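Nondix releases new grasp planner for small household objects

By Sekar Purba

The software company Nondix has released a new version of Kan, its planning tool for robot arms that work with small and light objects in the home. The new version became available in December to all users of the package, and it brings a different way to decide when a gripper should move, when it should wait and when it should look again.

Kan was known until now mostly for table tasks, for example to sort cutlery or to put cups on a shelf. The old planner made one plan at the start of each task and followed it to the end. This works well when objects stay where they are. It works less well with clothes, cords and everything that hangs, which can swing each time the arm comes near.

"We had a very good planner for a world that does not move," said Gilang Tjoa, who leads the software team at Nondix. "Then a user sent us recordings of a sock on a clip, and our planner was always late. The sock was at one place when we took the picture and at another place when the fingers closed."

The new planner keeps a short plan and renews it many times during one reach. Each new plan uses the picture from the wrist camera together with the positions of the joints. If the object has moved more than a certain limit, which the user can set, the arm slows down and stops for a moment before it continues. The team calls this function "settle and look". It is turned on by default, but it can be turned off for hard objects, where it would only cost time.

Laundry as a test

For testing, the team chose laundry tasks, and in particular hanging rails with clips. According to Danang Subramaniam, who works on the perception part, this was the most difficult choice they could find in an ordinary household store. Polished metal gives reflections that change with each small movement of the camera, and the depth values on such surfaces are often wrong or are missing. Thin wires are sometimes not detected at all.

The perception module of Kan therefore does not try anymore to measure the whole clip. It looks for the parts that can be found with more confidence, such as the rail and the edge of the fabric, and from these it estimates where the jaws must be. When the estimate is not sure enough, the planner asks for a second view from a slightly different angle before the fingers go closer.

The second difficulty is the gripper itself. In the last part of a reach the fingers cover a large part of what the wrist camera sees. The earlier version treated this as a lost object and went back to the start position. The new version remembers the last good estimate and uses it for a limited time, while it checks whether the parts still visible agree with it.

The test set has 3000 recorded reaches, collected at the workshop of Nondix and at Roltden, a partner firm that builds fixtures for robot cells. Of these, 43 were set aside as "hard cases". Every change in the planner must be run on them before it is accepted. Kartini Sutanto, who takes care of the test set, said that the hard cases are mainly reaches where two pieces of clothing touch each other, or where a clip is open and has nothing in it.

"An open clip is a small trap for the software," she said. "It is a bright thing, it has a clear shape, and the old detector liked it very much. But if your task is to take down a sock, you must not go there."

To help with this, the new version gives each clip one of 2 labels, loaded or free, before a target is chosen. The label can change during the reach. A user who writes a task for hanging up clothes can ask for the free clips, and a user who writes a task for taking clothes down can ask for the loaded ones. Before, this had to be programmed by hand for each rail.

Easier to follow what the arm decides

The release also contains a new viewer. It shows the wrist picture, the current plan and the reason for each stop on one time line. If the arm has waited, the user can click on this moment and read which limit was passed. Ridwan Harahap, an engineer at Roltden who used the early version for seven weeks, said that the viewer was for him the more important part of the release.

"Before, I saw that the arm stopped, and I started to guess," he said. "I changed the speed, I changed the lights, I changed everything. Now I read one line and I know it was the depth filter." He added that the search function in the viewer is still slow with long recordings - his team cuts them into shorter pieces first.
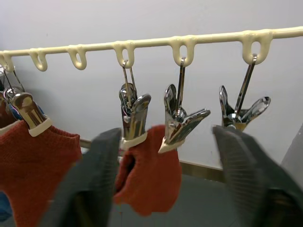 Wrist camera view during work with a hanging rail: rust-red socks on metal clips, with the gripper fingers in front.

There are also some limits. The planner was tested with a two-finger gripper only, and the settings for other types of hands must be made by the user. Very thin fabric is still a problem, because it can move with the air from the arm. The settle function can also make a task clearly longer when many pieces hang close together. Tjoa said that his team prefers a slow reach to a failed one, but that he understands if users with a busy cell see it in another way.

Users of the previous version can keep their task files. Only the files with their own clip detectors need a change, and a small script for this is included in the package. The documentation has a new chapter about soft and hanging objects, with the settings that were used for the sock tests.

The next step is already planned. Together with Fimisbridge, which makes simulation software, Nondix wants to build a virtual version of the hanging rail, so that changes in the planner can be tried at night without an arm. Sutanto said that the first version will include only the rail and the clips. The movement of knitted fabric is more difficult to simulate, and for this part the team will continue to use real socks.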